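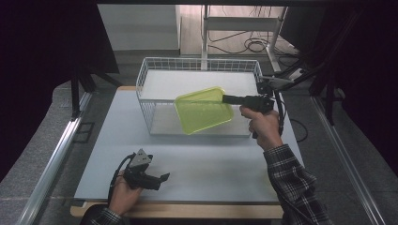

The green tray over the white wire basket, tilted with one corner dipping toward it.

2023-04-22

I have been replacing the cardboard boxes on my shelves with wire baskets since March. The first batch is finished, and these are my notes on which trays go in which basket and how they sit.

The basket is a plain rectangular one in white-coated wire, with a grid along the sides and a flat white panel in the bottom. The panel matters more than I expected. In the older Ulgate baskets the bottom is bare wire, and anything with a narrow foot drops through and hangs there. Pens do it, as do the small Provetti jars. With a flat panel everything stands upright, and a tray slides across it without catching.

The trays are rectangular, with slightly rounded corners and a raised rim. Mine are translucent lime green. I would have taken clear, but green was what the shop had, and the color has one practical use: a green tray is easy to find in a white basket. Translucent plastic also shows whether something is inside when the basket is on a shelf above eye level. It does not show what. For that I use labels.

Procedure for loading:

Empty the tray first. A loaded tray cannot be tilted, and it has to be tilted to clear the top wire.
Lower one end to the bottom panel, against the short side of the basket.
Let the other end down slowly. If the rim lands on a wire, lift and shift the tray a little toward the middle.
Fill it once it is flat.

Taking it out is the same in reverse. I hold it by one edge. Two hands on opposite edges put knuckles against the wire on both sides, and the coating is rough where the rods cross.

Dimensions, for anyone matching parts: the Onyeka tray I tried before this one is 25 cm long and 21 cm wide, and it fits only on the diagonal, which wastes the corners. The Grerkov tray is 12 cm wide. It fits flat but slides when the basket is moved, so it needs something beside it. I put a roll of tape there.

Stacking is limited. The raised rim lets one tray rest on another if the lower one is filled below the rim. I stopped at 3. At that height the top tray is above the side wires, and the basket will not go under the next shelf.

Contents so far are charging cables, spare batteries, picture hooks and the hardware left over from the bookcase. Cables go in the bottom because they are used least. The hooks are in a tray of their own after one got caught in the grid and bent.

Remaining work: labels for the second shelf, and a decision on the old Ulgate baskets. A piece of stiff card cut to size would probably fix the bottoms. I have not measured them yet.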